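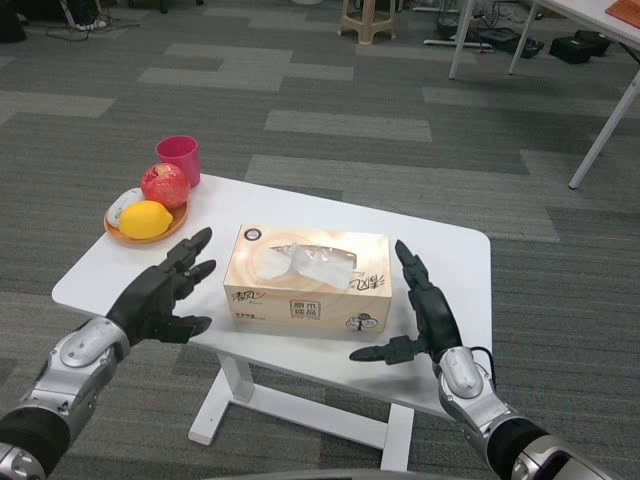 How long should the rye starter rest before we bake with it? Four hours after the second feeding, and a little longer now that the mornings have turned cold.

Monday, October. Fed the Mösli jar at 7, 785 grams of dough by noon – a lovely sour smell, like apples left in a drawer. Ottilie Aebischer wants less salt next time, and I'm inclined to humor her. Grandwood flour is nearly gone, so please, whoever opens up tomorrow, start the Momdale sack.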